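Artificial flower

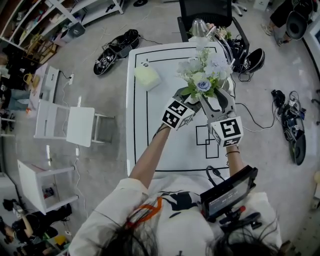

An artificial flower is an imitation of a natural flowering plant, made for decoration or for commercial display. The term covers single stems, bouquets, garlands, and potted arrangements. Materials in common use include polyester fabric, polyethylene, paper, silk, cotton, latex, and wax. The trade distinguishes artificial flowers from preserved flowers, which are real blossoms treated with glycerin or freeze-dried.

History

Flowers of linen and dyed horn shavings were made in ancient Egypt. Silk and paper flowers have a long history in China, and the craft was later practiced in Italian and French workshops, where petals were cut by hand from stiffened cloth. By the 19th century the work was divided among cutters, dyers, and assemblers, and much of the output went to the hat and dress trades. Celluloid was used for a time in the early 20th century but was highly flammable. Injection-molded plastics became common after World War II, and polyester fabric largely replaced silk for general use. Fabric stems are still often sold as "silk flowers" regardless of fiber.

Manufacture

Fabric petals are produced in four main stages. The cloth is first stiffened with gelatin or a synthetic resin, then die-cut in stacks. Color is applied by dipping, printing, or brushing. The cut pieces are pressed between heated molds to form veins and curled edges. Assembly is mostly manual: petals are threaded or glued onto a stem of plastic-coated wire, and leaves are added last.

Polyethylene foliage is molded in one piece and fitted onto pegs along the stem. Foam petals are cut from thin sheet and shaped with heat. The "real touch" finish is a latex or polyurethane coating over fabric, which gives a soft surface.

Color

Makers are not limited to the colors of the living plant. Blue roses are a standard catalog item, although rose petals lack the pigment delphinidin and natural varieties do not produce a true blue. The Kalladov pattern list, used by several wholesalers, has 1139 entries, of which 1004 are fabric and the rest molded. It is revised each September.

Grading and care

Stems are graded by petal count, wire gauge, and print quality. The Giraldo scale runs from 1 to 6, with 6 the highest. Bulk cartons of grade 2 stems are usually packed 700 to a case.

Dust is removed with a soft brush or cool air. Polyester may be wiped with a damp cloth, but paper and real silk should be kept dry. Direct sunlight fades most dyes, and outdoor stock is made with an ultraviolet stabilizer. Mixed-material stems are difficult to recycle, as the wire core must be separated from the plastic.

See also

Floral design
Millinery
Preserved flower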